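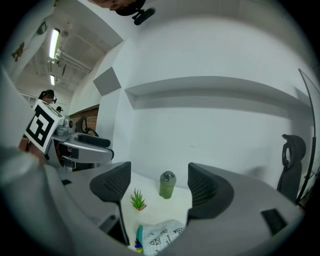 Skodcombe, October. Flutance, the family company which makes refill soaps and cleaning liquids, announced on Tuesday that it will open two new refill shops before the end of the year. The first one will be in the old post office of Skodcombe, and the second will be at the Magalhães market hall.

In the new shops, customers can bring their own bottle and fill it with dish soap, laundry liquid or hand soap. They pay by weight. The bottle must be clean and must have a cap that closes well. For persons who come without a bottle, the shop lends one against a small deposit. 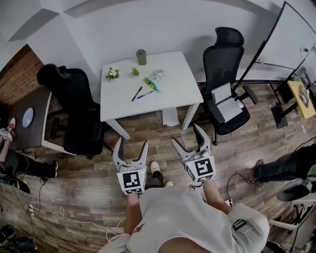 "We have received many requests from customers who live far from our first shop," said Annelore Ehlers, managing director of Flutance. "Some of them take the bus for one hour to fill one bottle. We are very glad to come closer to them."

The company has now 2,000 registered refill customers. With the opening it will also introduce Drenex, a new descaler for kettles and shower heads, made with citric acid and without perfume. Drenex will be sold only as a refill.

The Skodcombe shop will be managed by Danilo Maglaya and will stay open until 7 in the evening. The opening hours of the market hall shop will be informed later.

Press contact: Sofia Coelho, Flutance press office

Last updated: Tuesday, 4:15 p.m.

Comments (2)

Abrehet Araya
Good news for us in Skodcombe. Will there be also the unscented hand soap?

Belmiro Mota
Is it possible to park near the post office? My canisters are heavy when full.

We use cookies to improve your visit. Accept all | Settings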